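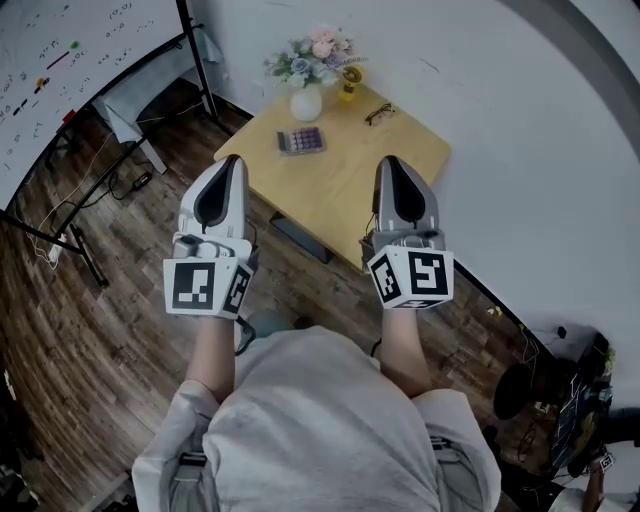 ## 4. Trying out the kit

I'll keep this part loose, because the numbers are in Table 2 and I mostly want to say what the Zatdale kit was like to live with. We bought the standard bundle from Colelgate: a pair of hand-held grippers, the marker cubes and a year of their pose-tracking service (Nurbridge, sold separately if you already own the hardware). Setup took me one long afternoon, and most of that went on calibration!

We collected 1,585 demonstrations of everyday tabletop pick-ups. The service threw out 602 of them on the first pass, nearly all for lost marker tracking, and I got 570 of those back by rerunning with the looser threshold from the June update. I'd call that a good rescue rate, though I do wish the looser setting had been the default (it's buried two menus down).

Grip was the nicer surprise. I'd expected smooth plastic things to be trouble, and the calculator in Figure 2 was on my worry list from day one, but the pads did fine with it once I'd learned to squeeze slowly.
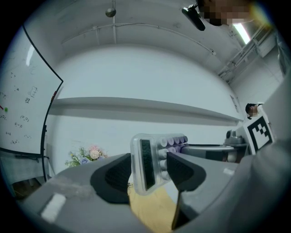
**Figure 2.** A calculator held between the gripper fingers.

Satish Rathore read a draft of this section and thought I was going too easy on the price: the subscription renews every year, he pointed out, and a lab that only collects data now and then will be paying for a lot of idle months. Fair enough. I've added the renewal cost to Table 2, next to the figure for the Dixit package, which is a one-time purchase but leaves you to do the tracking yourself.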